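Ticket: Intermittent loss of wheel speed signal, left rear, Canent club racer
Opened: 13 November 2024
Category: Data logging / chassis sensors
Hardware: Duredier logger, Flamport wheel speed sensors (4-corner kit)
Status: Closed

Reported problem

Left rear wheel speed drops to zero on the logger for short periods while the car is at racing speed. The other three channels stay clean. Dropouts occur only after 12 minutes or more on track. Traction control is disabled on this car, so there is no effect on drivability, but the slip channel is useless and the lap overlay throws errors. First seen at the Rees circuit test day.

Initial checks by customer

Sensor resistance at the connector: within spec, cold.
Air gap: set with a feeler gauge, matches right rear.
Tone ring: no missing or bent teeth.
Logger firmware: current release.
Battery voltage in log: stable through every dropout.

Reply 1, support

Please swap the left and right rear sensors at the upright and run the car again. Leave the harness as it is. If the fault moves to the right rear channel, the sensor is bad. If it stays on the left, look at the harness or the logger input. Send the raw log file, not the exported CSV. The export smooths the channel and hides short gaps.

Reply 2, customer

Sensors swapped. Fault stayed on left rear. Raw log attached. There are 7 dropouts in the session, all in right-hand corners or just after them. Bench test of the harness was done in the shop break room with the car outside. Continuity is good on both signal wires with the loom straight. Shield is grounded at the logger end only.

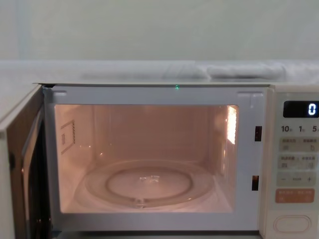 Break room counter, microwave with door open.

Reply 3, support

Log reviewed. The signal goes flat with no decay in amplitude before it, which points to an open circuit. An air gap problem would normally show missed pulses first. Load on the left rear in right-hand corners compresses the suspension, so check the section of loom between the upright and the body grommet. Test continuity with the suspension at full droop and again at full bump. Flex the loom by hand at each clip while watching the meter. A straight loom on a bench will not reproduce this.

Reply 4, customer

Found it. Meter reads open at full bump when the loom is bent at the second clip, and reads normal when released. The clip was mounted too close to the grommet, leaving no slack. One signal conductor is broken inside the insulation. Nothing showed on the outside until the heat shrink was cut back. The brake heat probably explains why it needed some running time to show up, as the loom gets softer and moves more.

Reply 5, support

Agreed. Do not splice at the break. Replace the run from the upright connector to the body connector. The replacement section is 600 mm long. Route it with a loop ahead of the grommet and move the clip to the inner hole on the bracket. Cycle the suspension through full travel with the spring removed and confirm that the loom does not pull tight or touch the wheel.

Reply 6, customer

New section fitted, clip moved. Ran 2 sessions at Rees, both past the point where the fault used to start. No dropouts on any channel. Slip channel and lap overlay both work. The right rear has the same clip position, so that side will be changed before the next event.

Resolution

Broken conductor in left rear sensor loom, caused by clip placement. Loom section replaced and rerouted. Logger and sensors not at fault. Ticket closed at customer request.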